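Next Round of Handheld Grippers Is in the Budget

Good news from the planning meeting: the Brekdale bathroom work is getting its own equipment line for the coming year! We asked for 2 more pairs of handheld grippers and got them, along with 6 spare marker cubes (anyone who has had to share cubes between rigs will know how happy that makes us).

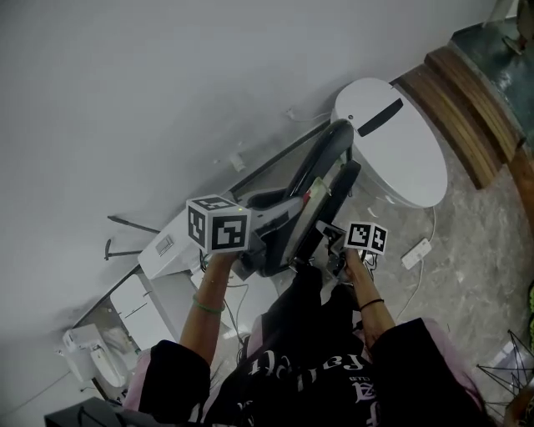
The cubes come in at 221 dollars for the whole set, and Younes El Khatib has put aside another 870 for cables, handles and replacement fingers. He'd like each site to send him a parts list before the July order goes in, even if it's only a couple of screws and a charger.

Still open is the choice of supplier for the grippers themselves. Sevudach quoted a shorter wait, while Skukureo includes a second year of repairs, and we're leaning toward the repairs. If you've used either one on toilets, sinks or anything else low to the floor, please write to Younes. He really does want to hear how your wrists felt after a full morning!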